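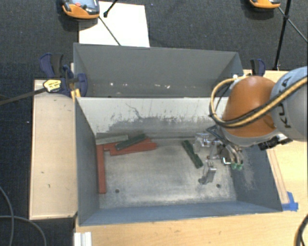

4. The sorting station at Pralthorpe

4.1 The work before the change

The plant at Pralthorpe receives flat metal bars in mixed lots from its sister works in Bastitz. Until the spring, all bars were sorted by hand at a long bench. Two workers stood there in each shift, took the bars out of a bin one after another and laid them in trays for the next step. The work was not difficult, but it asked for bending over the bin during many hours. In our interviews the sorters spoke often of pain in the lower back and in the wrists. They spoke also, and with more warmth, of the talk at the bench, which made the shift shorter for them.

4.2 The work with the robot

The new station follows the method that Hájek proposed for mixed lots. A KUKA arm with a gripper reaches into an open metal bin and takes one bar at a time (Figure 3). The software, which is called Talta inside the company, chooses the next bar. A bar which lies alone is the easy case. Bars which lie across each other, as in the left part of the bin in Figure 3, are harder, and it is mostly with such piles that the arm stops and asks for help.

Figure 3. Sorting station with red and green bars in the front bin. A second bin stands directly behind it. A clamp sits at the left corner where the bins meet.

One worker now looks after the station. She or he fills the bin, answers the stops and checks the trays. We observed the station during two full shifts and wrote down every stop, 146 in total. Most of them were solved by moving one bar by hand and starting the arm again. The rest needed a new start of the software, and for this the worker had to call the maintenance office on the upper floor.

4.3 What the workers told us

The sorters agreed that the body is less tired at the end of the day. On other points their opinions were divided. Several of them found the waiting between the stops heavier than the old work. One sorter said: "Before, my hands were busy and my head was free. Now it is the opposite, and I cannot chat, I must listen for the arm." Others were glad to learn something new and wished to be allowed to restart the software by themselves. At the time of our visit this was still reserved for maintenance.

A further change concerns the knowledge of the material. An experienced sorter notices a bent bar already by its weight in the hand. At the new station a bent bar is often noticed only in the tray, and two of the sorters had therefore begun to look through each bin before they started the arm. This step is not written in the work instruction, and the shift leaders did not know of it when we asked them. It costs time, which the planning does not include. We return to this hidden work in Section 5, where we compare it with the packing line.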